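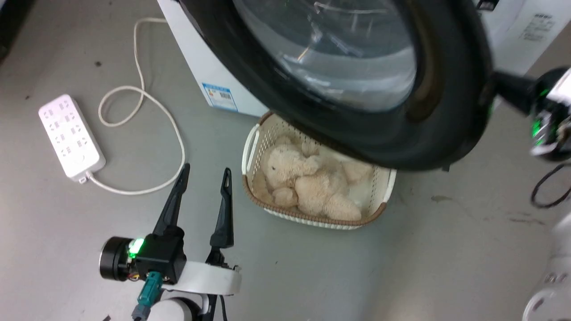
衣類投入タスクの記録のうち、最も重い異常は扉の保持動作で発生した。Landanoの動作計画では、右腕で開いた扉を押さえ、その間に左腕がかごの内容物を把持してドラムへ運ぶ。図2は保持動作中の頭部カメラ画像で、右のグリッパが扉の縁に押し当てられ、左のグリッパは指を開いている。かごは開いた扉の真下にあり、奥側の端は扉の縁に隠れている。対象物はベージュのぬいぐるみである。この配置では、左手先がかごに届くまでの経路が扉の下側に限られ、両腕と扉の間の余裕が小さい。異常が起きた試行はいずれもこの配置に属する。

2025年4月に実施した70試行のうち、保持動作中に制御器Kirkusが保護停止に入ったものは3試行であった。残る試行では保護停止は生じていないが、うち2試行では扉の位置推定値に同種の飛びが記録されており、停止に至らなかったのは飛びの継続時間が短かったためと考えている。以下では停止した試行を事例A、B、Cと呼ぶ。

事例Aでは、右腕の押し付け力が指令値を上回ったまま増加を続け、手首力覚センサの読みが85 Nを超えた時点で停止した。扉の蝶番に損傷はなかったが、グリッパ先端の被覆に圧痕が残った。事例Bは押し付け力の増加が緩やかで、力の上限に達する前に関節トルクの偏差監視が先に働いた。事例Cでは右腕が逆方向、すなわち扉から離れる方向に動き、接触が失われた直後に接触消失の判定で停止している。力の異常としては方向が揃っておらず、当初は力覚センサのゼロ点ずれを疑った。しかし停止後に無負荷で測定した出力は三事例とも正常範囲にあり、センサの交換後も推定値の飛びは再現した。

記録を時刻順に並べると、三事例とも力の変化に先立って扉の位置推定値が変化していた。保持動作は位置と力の混成制御であり、扉面の法線方向の目標値は推定モジュールPodisの出力から計算される。Podisが扉を実際より奥にあると推定すれば右腕は押し込み、手前にあると推定すれば右腕は退く。事例AとB、および事例Cの挙動はこれで説明できる。したがって問題は、静止しているはずの扉の推定値がなぜ動いたかに絞られる。

Podisは手先カメラの画像から扉の輪郭と窓の縁を抽出し、既知の形状に当てはめて位置を求める。図3に手先カメラの画像を示す。扉の表面は光沢のある濃い灰色で、窓の右側の面には多数の映り込みがある。右端付近には緑色の光点が見え、その左下にグリッパに似た黒く細長い像がある。像の左端は二股に分かれている。窓の下半分には白や淡い灰色の曲線状の反射が広がっている。ガラス越しの像とガラス面の反射が重なるため、輝度勾配だけで両者を分けることは難しい。

事例Aの全フレームについて、輪郭の当てはめに使われた点を目視で分類した。推定値が飛ぶ前の区間では、採用点の大半が窓の縁または扉の外周上にあった。飛びの区間では、採用点の一部がガラス内の反射へ移り、当てはめ残差はほとんど増えていなかった。反射の曲線が縁とほぼ平行に並ぶため、誤った点の組でも形状モデルと矛盾しない。Podisは残差によって信頼度を算出しており、この状態では高い信頼度のまま誤った値を出力する。Kirkusの側には、信頼度が低いときに位置目標を凍結する処理が用意されているが、三事例のいずれでも作動しなかった。

手先が動くと反射の位置も変わる点は、別の不安定さをもたらす。推定誤差によって腕が動き、その動きで反射が移動し、さらに推定誤差が変わるという閉じた経路ができる。事例Bで力がゆっくり増加したのはこの経路による可能性がある。ただし腕の速度と推定誤差の相関は試行ごとにばらつきが大きく、本稿のデータからは断定できない。
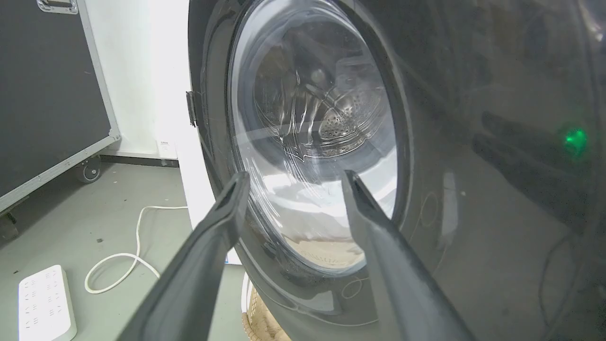

暫定対策と残留リスク

対策として、扉との接触が確立した後はPodisの出力を位置目標に反映せず、接触確立時の値を保持するようKirkusの状態遷移を変更した。扉が動いた場合の追従は力制御のみで行う。あわせて、扉の推定値の変化速度に上限を設け、上限を超えたときは信頼度にかかわらず出力を破棄することとした。停止した事例の記録を変更後の処理に入力したところ、いずれも押し付け力の指令に異常な変化は現れなかった。記録の再生による確認であり、実機での腕の応答までは含んでいない。

接触確立前の接近動作には、この対策は効かない。接近中に推定値が飛べば、右腕は誤った位置へ向かって進む。現在は接近速度を下げ、最初の接触を力覚で検出した時点で目標を更新しているが、所要時間が延びるという不利益がある。偏光フィルタの装着も試した。反射の一部は弱まったものの、手先の姿勢によって効果が変わり、単独の対策としては採用していない。

床面の電源コードについても記しておく。図2、図3ともに、白い電源タップと、床の上で輪を描く白いコードが写っている。今回の停止との関係は認められなかったが、台車を移動させる試験では巻き込みの要因となる。床面検出器Lieの評価用データにはこの種の白いコードが少なく、検出漏れの頻度を見積もることができていない。台車を動かす試験は、コードの経路を壁際に固定するまで行わないこととし、固定の有無を試験前の点検項目に加えた。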